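Writing the rules before the robot moves 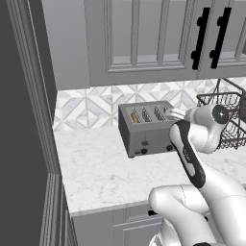

Zeeshan Qureshi keeps the practice guide for household tasks at Skito, and he would like it to be shorter. It stood at 220 rules in May. "People stop reading after the first page," he says. "I know I do."

The guide covers what an arm may do near kitchen appliances, first in simulation and then on the real bench at Latatton. A task has to pass 400 simulated runs before anyone asks for bench time, and a change to the gripper puts the count back to nought. "That one gets complaints - mostly from the people who changed the gripper."

Toasters have a section to themselves. The fingers stay out of the slots, whatever the task says. "We had it as advice at first. Advice gets skipped when there's a deadline, so now it's a stop."

He is less sure about speed limits. Cherkaoui, which shares the guide, wants one figure for all appliances. Qureshi would set them task by task. "A kettle and a drawer are different jobs. We'll argue about it again on 4th June."

Each rule must also name the person who can waive it. Five still have no name.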